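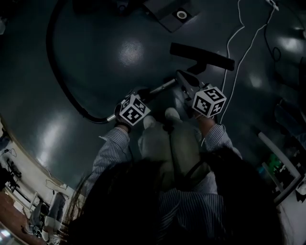 Floor coating, bay 2: dust and adhesion log

Thursday, January 24, 2019
Entry: H. Ham. Read by: N. Sheikh.

Purpose: find out why the Drorum topcoat lifts near the roller door and holds everywhere else.

Floor history. Slab ground in March of last year, primed the next day, topcoat after that. Batch number on the can is 3,801. Mi-kyung has the empty can on the shelf behind the mixer. Do not throw it out.

Prep. Vacuumed twice, lengthwise then across, then wiped with solvent on white rag. Second rag still picked up gray along the door track. Third rag clean. Taped off test squares A to G, 7 in all.

Pull tests. Dollies glued with the Baltton two-part, left overnight under weights. Results:

A, B, C (back wall): glue failed, coating intact.
D (center): glue failed, coating intact.
E: coating failed at primer, partial.
F, G (door side): coating came off clean to concrete. Back of the chip is chalky.

Chalk on the chip points to the slab and not the paint. Either laitance was left by the grinder or damp is coming up at the threshold. Hyun-seo thinks damp. The grinder cannot reach the last strip beside the track, so I lean the other way. Both could be true.

Moisture. Plastic sheet taped down over F, edges sealed. Leave it until Ha-rang is back with the meter. Do not park the cart on it.

To do:
Hand-grind a strip by the door, 9 inches wide.
Re-prime half, leave half bare for comparison.
Ask Stistley for the primer data sheet, ours is missing page 2.
Order more dollies. Two were bent getting them off D.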